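Gripper trial at the Skirthorpe bench: frequently asked questions

Last updated Jun 28, 2024

What do you compare in this trial?

We compare two parallel grippers for household objects. The first is the Tengate, with hard fingers. The second is the Boonchu, with soft pads on the inside of the fingers. We test both on the same pair of arms and with the same controller, so the arms cannot be the reason for a difference.

How many tries does each gripper receive?

Each gripper makes 50 tries with every object. We write down every try, also the bad ones. If a person must touch the object during the try, it is counted as a failure.

Why did you choose an air fryer?

Many people asked us for a bigger object with a smooth side. A cup is easy for both grippers. An air fryer is wide and its handle is on one side only, so the program must decide from where to approach it. We do not connect it to power during the trial.

Do you remove the power cord before the try?

No. In a real kitchen the cord is there, and we want to know if it disturbs the motion. We lay it on the table toward the arm bases.

Which cameras do you use?

We use a head camera which looks down over both arm bases, and a fixed camera which looks from the opposite side. Please pay attention that left and right are exchanged between them. The first two pictures are from the head camera and the third is from the fixed one.
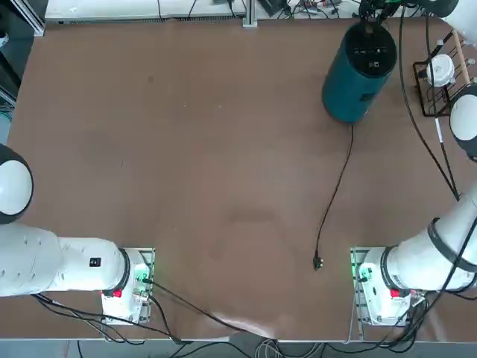
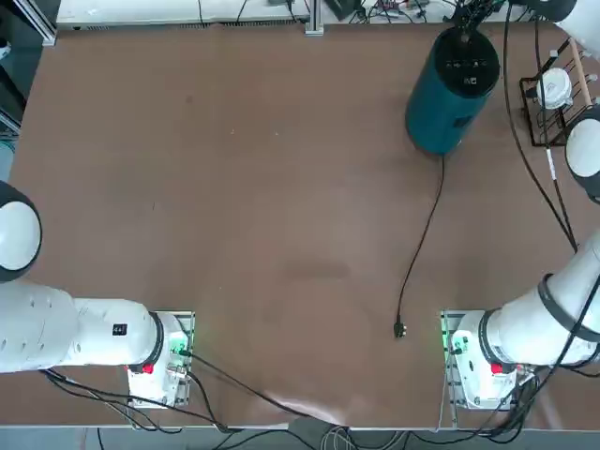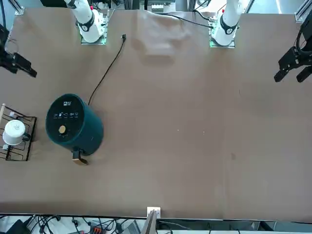

Can I use only the head camera?

You can, and the controller will run. In our experience the fixed camera is more useful when you review the failures, for example to judge the distance between the fingers and the object. We advise to record both and to delete later what you do not need.

Is the controller software the same for both grippers?

Yes, it is Mikadness, version 7. Only the closing force and the finger opening have different settings. After you change the gripper, you must load the correct settings file again. We forgot this one time in May and had to repeat a full set.

When will the results be ready?

The Tengate part is finished. For the Boonchu we still wait for 2 spare pads, and after they arrive we will put both tables on this page.

Related pages
Mounting the Tengate gripper
Care of the Boonchu pads
Mikadness settings files
Fixed camera: how to set the height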